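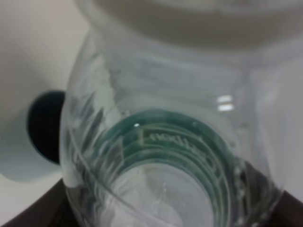

November 30, 2025

Drinks table, Clirnley bench. I meant to be in for half an hour and ended up fussing over cups for most of the afternoon, so I'd better write it down while I still remember which is which!

The bottle is the awkward one. It's that very thin clear plastic that buckles if you so much as look at it, and once it has a crease it keeps it (I tried squeezing one back into shape at home and made it worse). The ridged part is much stiffer, so if anybody is picking these up by hand, go low. I've got 128 of them on order from Tavares, which sounds daft until you see how fast we get through them. 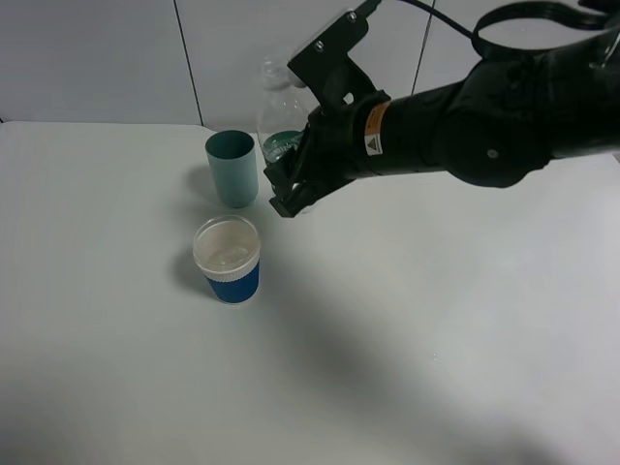 Page last changed: November 30, 2025, 2 edits

Cups next. I like the straight teal one very much, it's plain and easy to spot against the white. The blue and white one is shorter and has the ribbing, and I've put it down in the list as "coffee, blue" even though the Isik sheet calls it item 918, a name I will never remember. Please keep the two of them over on the left, green behind and blue in front, so the notes match from one day to the next.

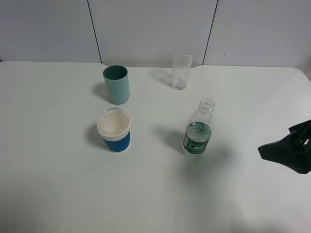 As for water, I'd like us to settle on some 200 ml in the bottle to start with and stop pouring by eye (me included). Leave the cap off and put it somewhere you'll find it again, I've lost two already. The tall glass goes at the back by the wall. It's a pain to see against all that white, so move it last and move it slowly.

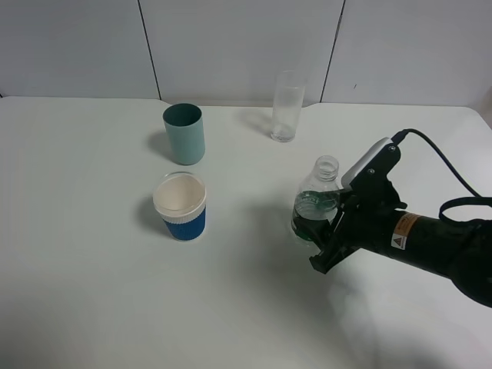 Still to do: wipe the table down properly, ask Prornness if they sell the glass in a tint, and find a better tray for the spares, the old one has split along one side. I also want a second blue cup before we stop for December. Kettle needs descaling too, while I'm at it.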